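In defence of the plain plastic stool
Radka Babić

My mother kept a stool beside the stove in Renby for as long as I can remember, and I don't believe anyone ever praised it. We stood on it to reach the flour, sat on it to shell peas, and once or twice my brother wore it as a helmet. When it was finally put out at the curb I felt a pang I hadn't felt over the good sofa. So when people tell me that furniture you put together yourself, out of tubes and moulded plastic, isn't real furniture, I'm afraid I settle in for a long argument (ask my neighbours).
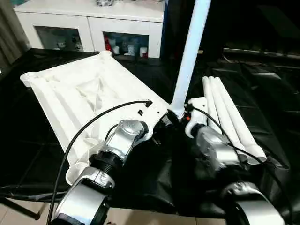 What I like best is that you meet the thing from underneath. A finished chair from a showroom keeps its secrets, but a stool in pieces shows you its ribs and sockets, and you learn where the strength is before you ever trust your weight to it. I think that's a lovely way to get to know something you're going to live with. My friends who paid $668 for a designer bench from Koivisto have never once looked at the bottom of it, and when it started to wobble last April they had no idea where to begin!

I'll grant the other side a few things. Plastic isn't warm to the touch the way maple is, it won't be handed down with a brass plaque on it, and too much of it ends up in the landfill out past Stedelstead.

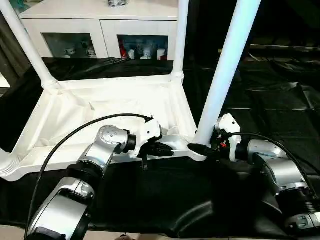 Still, most of that waste comes from our giving up on things too early, and a simple piece is a hard one to give up on. There's so little to it. Round white legs go into a moulded base, the base has raised, ribbed sides and a bit of webbing to brace each corner, and anybody with a kitchen table and a free evening can see how the load is meant to travel. If a leg comes loose you can find out why, and you don't need to phone a colourful fellow with a van.

I'd like our shops to sell spare legs the way they sell light bulbs. I would buy 2 tomorrow, and I'd keep them in the hall closet beside the good umbrella.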